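종이컵과 종이봉투는 무엇으로 만들까요?
어린이 생활 배움터 | 음료를 담고 나르는 물건들

이 글은 초등학교 3학년 이상의 어린이가 읽을 수 있도록 만든 자료입니다. 카페나 매점에서 흔히 쓰는 포장 물건의 이름과 쓰임새, 재료를 알아봅니다. 어려운 낱말은 글의 끝부분에 따로 풀이해 두었습니다.

1. 음료를 포장한다는 것

가게에서 음료를 마시고 갈 때에는 유리컵이나 머그잔을 쓸 수 있습니다. 그러나 음료를 밖으로 가지고 나갈 때에는 사정이 달라집니다. 걸어가는 동안 음료가 흔들리고, 계단을 오르내리기도 하며, 때로는 여러 사람의 음료를 한 사람이 들고 가야 합니다. 이때 필요한 물건을 통틀어 '포장 용품'이라고 부릅니다.

포장 용품은 하는 일에 따라 나누어 볼 수 있습니다. 먼저 음료를 담는 물건이 있습니다. 컵과 뚜껑이 여기에 들어갑니다. 다음으로 음료를 나르는 물건이 있습니다. 컵 운반대와 손잡이가 달린 봉투가 그것입니다. 마지막으로 음료를 마실 때 곁에서 돕는 물건이 있는데, 빨대와 냅킨을 떠올리면 됩니다.

2. 종이컵은 왜 젖지 않을까요?

공책을 한 장 찢어 물에 담그면 금세 흐물흐물해집니다. 종이는 나무에서 얻은 아주 가는 실, 곧 섬유가 서로 얽혀 만들어진 것입니다. 물이 섬유 사이로 스며들면 얽힌 힘이 약해집니다.

종이컵도 종이로 만들지만 물을 담아도 쉽게 젖지 않습니다. 컵의 안쪽 면에 물이 스며들지 못하게 하는 얇은 막을 입혔기 때문입니다. 이러한 일을 '코팅'이라고 합니다. 많은 종이컵에는 플라스틱의 한 종류로 만든 막을 씁니다.

컵의 입술이 닿는 부분을 손가락으로 살살 만져 보면 둥글게 말려 있는 것을 알 수 있습니다. 이 부분은 컵이 쉽게 찌그러지지 않도록 힘을 받쳐 주고, 뚜껑이 걸리는 자리가 되기도 합니다. 뚜껑을 닫을 때에는 한쪽만 세게 누르지 말고 가장자리를 따라 고르게 눌러야 합니다.

3. 컵을 나르는 물건

컵을 여러 개 옮길 때에는 컵이 넘어지지 않도록 잡아 주는 받침이 필요합니다. 봉투는 손이 자유롭지 않을 때 편리하지만, 바닥이 평평하게 펴져 있지 않으면 안에서 컵이 기울어질 수 있습니다.

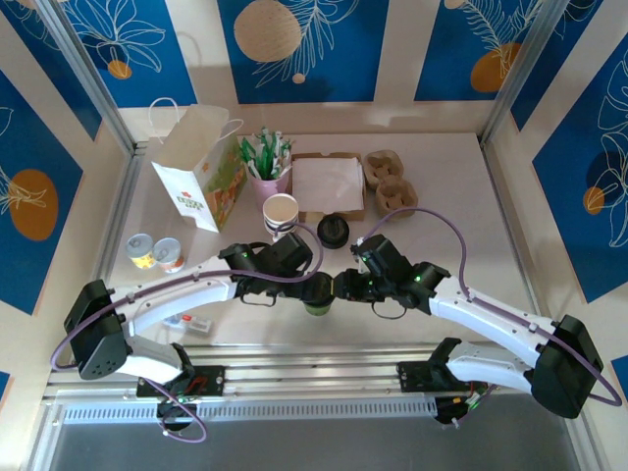
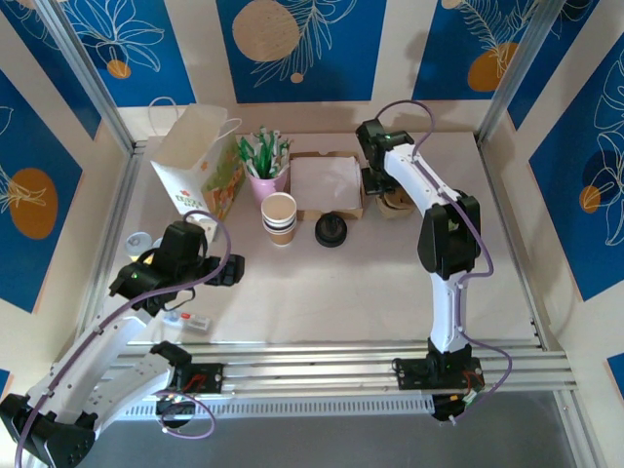 컵 운반대는 '펄프 몰드'라는 방법으로 만드는 경우가 많습니다. 다 쓴 종이를 물에 풀면 죽처럼 걸쭉한 상태가 되는데, 이것을 펄프라고 합니다. 펄프를 모양 틀에 붙여 물기를 빼고 말리면 틀의 모양대로 굳습니다. 첫 번째 사진에서 서로 겹쳐 놓인 황갈색 운반대 두 개를 찾아보면, 컵이 들어갈 자리가 둥글게 움푹 들어가 있습니다. 이 자리가 컵의 아랫부분을 감싸 주므로 컵이 옆으로 미끄러지지 않습니다. 같은 사진에 나오는 흰 종이봉투에는 끈을 꼬아 만든 손잡이가 달려 있습니다. 가는 종이나 실도 여러 번 꼬면 한 가닥일 때보다 잘 끊어지지 않습니다. 줄넘기 줄이나 밧줄 가운데에도 이 성질을 이용한 것이 있습니다.

4. 냅킨과 빨대

냅킨은 종이컵과 반대되는 일을 합니다. 종이컵은 물을 막아야 하지만, 냅킨은 물을 빨아들여야 합니다. 그래서 냅킨에는 보통 막을 입히지 않고, 섬유 사이에 빈틈이 많도록 부드럽게 만듭니다. 냅킨의 한쪽 끝을 물에 대면 물이 위로 천천히 올라오는데, 이것을 '모세관 현상'이라고 합니다. 식물의 뿌리에서 빨아들인 물이 줄기로 올라갈 때에도 이 현상이 도움을 줍니다.

빨대는 속이 빈 긴 관입니다. 입으로 빨대 안의 공기를 빨아들이면 빨대 안쪽의 누르는 힘이 약해집니다. 그러면 컵 속의 음료를 바깥 공기가 눌러 음료가 빨대를 따라 올라옵니다. 빨대에 작은 구멍이 나면 음료가 잘 올라오지 않는 까닭도 여기에 있습니다. 빨대를 컵이나 통에 세워 두면 한 개씩 꺼내기 쉽습니다. 꺼낼 때에는 입이 닿을 부분을 손으로 잡지 않습니다.

5. 집에서 해 보기: 물방울 관찰

준비물: 종이컵 1개, 냅킨 1장, 공책 종이 1장, 숟가락, 물, 쟁반

먼저 쟁반 위에 종이컵과 냅킨, 공책 종이를 놓습니다. 숟가락으로 물을 떠서 종이컵의 안쪽 바닥과 냅킨, 공책 종이에 각각 몇 방울씩 떨어뜨립니다. 3분 동안 물방울의 모양이 어떻게 달라지는지 살펴보고 그림으로 그립니다. 어느 것이 가장 빨리 물을 빨아들였는지도 적습니다. 뜨거운 물은 쓰지 않으며, 흘린 물은 바로 닦습니다.

관찰 공책에는 본 것과 생각한 것을 나누어 적습니다. "냅킨의 물방울이 넓게 퍼졌다."는 본 것이고, "냅킨에는 빈틈이 많은 것 같다."는 생각한 것입니다.

6. 다 쓴 뒤에는

종이컵은 남은 음료를 비우고 물로 헹군 다음 뚜껑과 따로 모읍니다. 종이컵은 안쪽에 막이 있어 공책이나 신문과는 다른 방법으로 재활용합니다. 그러므로 종이컵 수거함이 있는 곳에서는 그곳에 넣습니다. 깨끗한 운반대와 종이봉투는 다시 쓸 수 있으니 접거나 포개어 보관합니다. 음식이나 음료가 묻은 냅킨은 재활용하지 않고 일반 쓰레기로 버립니다. 사는 곳에 따라 버리는 방법이 다를 수 있으므로 어른과 함께 확인하시기 바랍니다.

낱말 풀이

섬유: 가늘고 긴 실 모양의 물질. 종이와 옷감을 이룹니다.
코팅: 물건의 겉면에 얇은 막을 입히는 일.
펄프: 나무나 다 쓴 종이를 풀어 얻은 섬유 덩어리. 종이의 원료입니다.
모세관 현상: 물이 아주 좁은 틈을 따라 스스로 움직이는 현상.

글: Ngọc Võ
감수: Tuấn Phan
펴낸 곳: Hendside 어린이 생활교육실
펴낸 날: 2018-08-31

다음 자료 「유리병은 어떻게 다시 태어날까요?」는 9월에 싣습니다.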